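Chapter 6
Packing Folded Goods: What the Box Does and What It Doesn't

In this chapter
6.1 The claim for the fold
6.2 Open boxes and the bench they stand on
6.3 Print side up?
6.4 Reading a packing trial
Key terms: fold line, face panel, headspace, settling, open-box check

Most handbooks on garment packing begin with the fold. Fold the shirt well, they say, and the rest follows. This one begins with a doubt. Very little of what is taught about folding has ever been tested against what the customer finds when the box is opened, and a good part of it was written by people who sell folding boards.

Take the claim that a shirt folded in thirds arrives with fewer creases than a shirt folded in half. It appears in nearly every trade guide on our shelf, often in the same words, which should make a reader suspicious. When we went looking for the source we found one trial, run at the Hernudley mail-order warehouse, with 96 shirts. They were packed by the same two people, sent on the same truck and judged by those same two people on arrival. The thirds won. They had also been packed in the morning, in the better boxes.

None of this means the thirds fold is bad. It may be very good. It means that a student who repeats the claim is repeating a habit, and habits in a packing room are hard to tell from knowledge until something changes – a new box size, a heavier cloth, a different printer.

6.1 The claim for the fold

A folded shirt has to do three jobs in a box. It has to fit, it has to stay put, and it has to look like something a person would want to take out. The first is easy to measure. The second is harder, and the third is mostly opinion dressed up as a standard.

Start with fit. The usual advice is to leave as little headspace as you can, headspace being the gap between the top of the goods and the closed flaps. The Osmont packing code, used by several of the firms in this chapter, asks for no more than 40 millimeters. Why 40? We wrote to ask. The answer was that the figure came over from an older code for glassware, where it makes some sense. Cotton doesn't shatter.

Staying put is another matter. A soft item in a box that is too wide will drift to one end, and the fold opens as it goes. This is called settling. Packers know it well and have dozens of cures: tissue, a paper band, a card insert, a smaller box. The smaller box is the cheapest cure and the one least often tried, for the plain reason that somebody has already bought 700 of the large ones.

6.2 Open boxes and the bench they stand on

An open-box check is a look into the packed carton before the flaps go down. It sounds too simple to need a section. Yet in the Kang study, where checkers were asked to pull any carton with a fold problem, they missed 34 of the faults planted for them. The authors blamed tiredness. We would look at the bench first. On a crowded bench the carton gets put wherever there is room, and the checker sees the goods from the side or upside down.

Lettering makes this worse. A printed shirt gives the eye something to read, and a checker who can read it tends to pass it. Whether the fold lines are straight is a separate question, and the print does nothing to answer it. 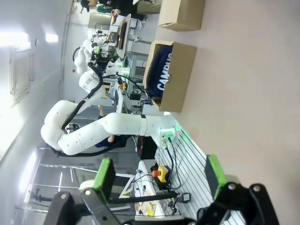 Iman Saber: I'd go further than the chapter does. Turn the carton so the print runs sideways to you and you stop reading it and start looking at the edges. I've asked packers to do that for years and they hate it, because the faults they find are their own.

Saber's point is a fair one, though it rests on her own experience and we know of no trial behind it. Treat it as you treated the Hernudley result.

6.3 Print side up?

The rule at Tesus is that the face panel, the part of the shirt with the print, goes on top and is centered in the box. Customers are said to prefer it. The survey offered in support asked them whether they liked to see the design when they opened the carton. Few people would say no to that. It didn't ask whether they would put up with a crease across the design in exchange, and a centered face panel on a large print often means just that, with a fold line running through the first or last letter.

Before reading on, fold one printed shirt two ways, once for the print and once for the box you have. Leave both folds overnight, then ask someone who wasn't in the room to judge them. Write down what they say before you tell them which was which.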